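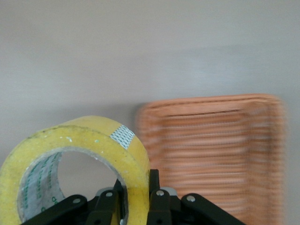 ## 4. Setting up your listening station

By now you'll have the Garkero recorder out of its box and charged, and you'll have had a look through the old Flaldale reports so you know what sort of thing people say they've heard. This section takes you through putting the recorder out for its first night. Do read it all the way through once before you set off, as it's much easier to follow at the kitchen table than by torchlight in a wet wood!

The earliest written account of the Flaldale howler dates from 1895, and there have been 167 reports since, most of them of a long falling cry heard after dark and a fair few of something large crossing the beck. We don't ask you to believe in it or not to believe in it. All we'd like is a good clean recording, with the time on it, that somebody else can listen to afterwards and argue over.

### 4.1 Choosing a spot

1. Pick a place at least 60 metres from running water. The beck sounds gentle enough when you're standing beside it, but on a recording it drowns out nearly everything (we lost most of our first spring this way).
2. Ask the landowner first, even if there's a footpath, and leave a telephone number with them.
3. Look for a living tree with a trunk about as thick as your thigh. Dead ones creak, and a creak at three in the morning can sound remarkably like an animal.
4. Stand still for a few minutes and listen. If you can hear the road, move further up the valley and try again.

> **Caution:** Don't set up near a badger sett, an occupied nest or a fox earth. Disturbing some of these is against the law, and it isn't kind in any case.

### 4.2 Fixing the recorder

1. Pass the strap round the trunk at chest height, with the buckle at the back.
2. Pull it snug and no tighter. You should still be able to slide a finger underneath.
3. Turn the recorder so that the two microphones face out over open ground.
4. Push the foam covers right down over the microphones until they touch the casing.
5. Tie the spare cord to a branch above, in case the strap slips.

**Note:** Loose strap ends flap in the wind and make a noise rather like footsteps. Tuck them away.

### 4.3 Setting the clock and the timer

1. Hold down the left button until the small green light comes on.
2. Set the clock from your phone, to the minute. If two stations pick up the same cry, their clocks are what we use to work out where it came from.
3. Choose **Night** from the menu. The recorder will start at dusk and stop at dawn.
4. Say your name, the place and the weather out loud, then clap once.
5. Check that the counter is moving, and walk away quietly.

A full card holds 600 minutes, so in the depths of winter you may find that one long night won't quite fit. Choose **Low** under sound quality if that happens, and make a note of it on your sheet.

### 4.4 Bringing it home

1. Clap once more before you press stop.
2. Copy the whole card to your computer and leave the file names just as they are.
3. Open the files in Zamani and mark anything you can't put a name to. Please don't trim or tidy the sound.
4. Compare your marks with the fox, tawny owl and roe deer calls in the Custadis library. A vixen in January has fooled every one of us at least once, so do take your time over those.
5. Send us the marked files with your sheet by Sunday evening.

**Note:** If you saw something as well as heard it, write it down before you talk to anyone else about it, and before you listen to the recording. Section 5 has the sighting form.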